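Ticket 977 — fixtures page showing injured players as available
Opened by: Riet Kuipers, Onstead club office
Status: waiting on Driltow support

Hi all, me again! Since the June update our team sheet keeps putting injured players back in the squad. I marked Yevhen Boiko as out (hamstring, eight weeks at least, poor lad) and by teatime he was down to start at full back against Skamura. His mum rang me to ask if he'd had a miracle cure.

What I've tried so far: logging out and in, a different browser, and deleting his injury note and typing it in again. The last one held for roughly 200 minutes and then he popped back up as fit.

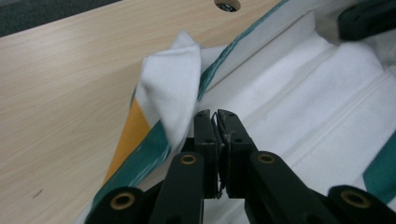
It isn't only Yevhen either. Ánh Ninh has a broken thumb and she's listed as available for the Shenoy game, shirt number and all. The women's side and the men's side are on separate sheets, so I don't think it's one dodgy file.

Update, 4.15 pm: Quang Nghiêm from Driltow rang (thank you!) and had me switch off the calendar sync under Settings. Yevhen has stayed out so far — fingers crossed. Ánh Ninh still shows as fit, and now error 51 comes up when I press Save on her page.

Could Ánh Đào have a look at that one please? She sorted the same number for me last season. I need the sheet right before I send it to the referee.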